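# Prunis and the wire shelf: what went wrong with our reaching arm

Second-year robotics project, Masthorpe. Written by Matvii Boiko, with a lot of help from Iker Lorente and Fabrice Millet. Supervisor: Sylvain Le Goff.

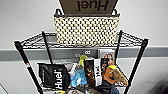

Our project was meant to be about tidying up, and for most of the year it was. We wanted Prunis, the two-armed robot that lives in the Texier room, to reach into an ordinary household shelf, take hold of one thing, and bring it out without disturbing its neighbours. Fabrice was very keen that we shouldn't use neat little blocks, so we went for a black wire unit with a big woven basket on the upper level and a proper crowd underneath, soft toys squashed in among bags and boxes, which is much closer to how real people keep their things (it's certainly closer to how I keep mine). We spent weeks worrying about the plush toys, and about the word "Huel" on the box in the basket, which reads upside down from the robot's point of view. The trouble, when it came in July, had to do with the black wire of the shelf itself, and that is what this report is mostly about.

## What we were trying to do

I should go over the set-up briefly, because the fault makes little sense without it. Prunis looks at the shelf with a camera on its head that gives both a colour picture and a depth reading. Our program picks out the item we have asked for, builds a rough map of everything solid nearby, and plans a path for the arm that keeps clear of whatever is on the map. Then the arm moves along that path and the gripper, a two-fingered Lerska, closes on the item.

Iker wrote the part that recognises the items. Fabrice wrote the path planning. I did the map, so I had better say early on that the fault was in my part. Iker and Fabrice have been extremely kind about it, and Fabrice has asked me to add that he read my code twice and liked it both times.

We made 506 reaches over the whole project, counting the ones from the early weeks when we were only going for the upper shelf. Most of those went well. The basket was a pleasure, as it has two dark handles that stand up clearly from its corners and it's such a large thing that even a poor map gets it right. The lower level was always going to be harder, because the hand has to go in underneath the upper shelf, past the front posts, and come back out the same way holding something that may well be wider than when it went in.

## What happened

It was getting on for 4 in the afternoon. We had asked for the light blue plush toy, and Iker was at the laptop while I stood by the stop button. Fabrice had gone to fetch the spare battery. The item was recognised straight away, the planner found a path, and the arm set off at what we called walking pace.

The hand went in nicely and the fingers closed on the toy. On the way out, the planner chose to lift the wrist sooner than usual, which it was quite entitled to do, as the map told it there was open space above. There wasn't. The back of the wrist came up under the upper wire shelf, and one of the bolts on the gripper's mounting plate went up through the grid and stayed there. The arm then carried on pulling backwards.

I would love to write that I pressed the button at once. I didn't. For a moment I thought the toy had snagged and that the arm would slip free, as it had done a few times before with soft things. Then the front feet of the shelf came off the floor, the basket slid towards the robot, and I pressed it. The arm stopped where it was, with the whole unit tipped forward and hanging off one bolt.

This is the bit I still think about. With the stop pressed, the brakes in the arm lock, so we had a shelf full of things leaning on a locked arm and no gentle way of letting go. Iker did what any of us would have done and ran round to hold the shelf up. Romain Tessier, the technician for the Texier room, heard the basket go over and came in from next door. He told Iker to step back, quite firmly, then took the weight himself from the side, where he couldn't be caught between the shelf and the robot, and talked me through unloading the lower level before anything else was touched. After that he freed the bolt with a spanner. It took 10 minutes, and they were long ones.

Nobody was hurt. The damage came to one bent wire in the grid, a scratched mounting plate, and a dent in the skirting board.

## Why it happened

We saved the log before switching anything off, on Romain's advice, and I'm very glad we did. It ran to 1,843 lines for that single reach, and the three of us read the lot that evening with a bag of crisps.

A wire shelf is an awkward thing for a depth camera. The wires are thin, and most of what the camera gets back comes from the wall behind or from whatever is standing on the level below. A single wire shows up as a scatter of points that come and go from one reading to the next. My map had a cleaning step that threw away small scattered points, which I had put in near the beginning of the project to get rid of specks floating in mid-air. It worked well on the specks. It also took away most of the upper shelf.

So why did the earlier reaches go so well? We puzzled over this for ages, and the answer turned out to be the basket. Its base covers a good part of the upper shelf, and the map saw the basket as one large solid lump with a clear bottom edge. As long as the arm was working under the basket, the planner kept the wrist down to avoid it, and the missing shelf didn't matter. That afternoon we had moved the basket along to make room for a second box. The arm was now reaching under bare wire, and the map had a hole in it just where the wrist wanted to go.

I went back and looked at the map for that reach in the viewer. You could see the basket floating in the air with hardly anything holding it up. We had all looked at pictures very like that for weeks, on a screen, every day, and not one of us had asked what the basket was standing on.

There was a second cause, and it belongs to all three of us. Prunis can stop itself when it feels too much push on the arm. We had raised that limit to 58 newtons in the spring because the arm kept giving up whenever it brushed a heavy bag, and we meant to lower it again once Fabrice had tidied up the paths. He tidied up the paths. We forgot about the limit. The log shows that the pull on the wrist rose slowly and only got near the limit when the shelf was already tipping, so the robot never stopped by itself.

## What we changed

The first change was the simplest. We measured the unit with a tape and gave the map a fixed model of it, with the posts and both levels as solid slabs, including the raised lip along the edges. The program lines the model up using the four posts, which the camera sees much better than the grid. There is a small red label on the front-left post and Iker found that it made a handy check: if the model puts that post somewhere the label isn't, the program refuses to move. He was so pleased with this that he showed it to everyone who came through the door for two days.

I rewrote the cleaning step too. It no longer throws points away near any known piece of furniture, and whatever it does throw away is now drawn in a faint colour in the viewer, so that a person can see what has been lost.

The push limit is back to the value it came with. The arm gives up more often now, which is a nuisance when it is going after the bags, and we have decided to live with it.

Sylvain asked us to fix the shelf to the wall before any further reaching, and Romain put in two brackets. We had honestly never thought of the shelf as something that could move. In our risk form we had a whole page on the arm hitting a person and one line on items being dropped, and nothing at all about the robot pulling furniture over. That page has been rewritten, and it now includes how to release a trapped arm, who does it, and where to stand. Iker practised it with Romain using a broom handle in place of the arm.

## Where things stand

We have gone back to the lower level with the new map, at half the old speed and with the basket moved to different places along the upper shelf on purpose. The wrist has not touched the wire so far. I don't want to claim much from this, as we only had a short time left with the robot and the model fits this one shelf and no other. A different unit would need measuring all over again, and a shelf that somebody had bent or loaded unevenly might not match its model at all.

If another group picks this up, Fabrice thinks the best next step would be a second depth camera on the wrist, which would see the wires from close by. I would start with something smaller and have the program warn you when an object on the map seems to be resting on nothing. The code, the saved log and the rewritten risk form are all in the shared project folder, and the bent wire is still bent, on the left-hand side of the grid, so please mind your sleeves.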